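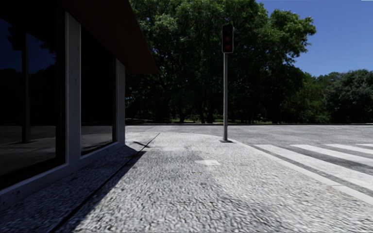 November, sim bench, afternoon

Crossing fault again. Delivery unit, Barnon map, corner by the glass building. Planner gets to the curb, signal is red, and it should hold. In run 5 it went straight out onto the zebra stripes without slowing. Nothing on the road in this scenario, so no collision was logged and the run was marked as a pass. Bjartur Thoroddsen spotted it going through the traces. The scoring needs fixing too, see end.

What I checked:

Signal state from the sim is correct. Red the whole way through the approach. So the fault is on our side.

The detector finds the signal head but gives the lamp state as "unknown". The red lamp is dim, the housing is dark, and there's a big dark tree right behind it. Moved the start pose so the head sits against sky and it reads red every time. Put it back and it's unknown again.

Unknown should mean stop. It doesn't. The Janitz config has a timeout: after 16 unknown frames the planner drops the signal and treats the crossing as unsignalled. It then looks for traffic, sees none, and goes. I think this was put in for the Hofstetter site, where the signals were bagged during roadwork, and it got copied over with everything else.

Also looked at the hard shadow edge along the building in case it was upsetting the path. It isn't. Path over the cobbles is fine in sun and shade.

Changed:
- timeout removed, unknown now holds at the curb and calls the operator
- crossing on red is a fail whether or not anything is hit

Reran 128 starts on the same corner. No crossings on red. A lot of operator calls, which will annoy people, but leave it that way until the detector is better.

Still to do: exposure on the signal crop. Batch of 1,000 overnight with sun angle varied. Go back through the old Barnon passes with the new scoring, I expect more of them to turn red. Ask Brotov which units in the field have the Janitz config. Those stay off signalled crossings until we hear back.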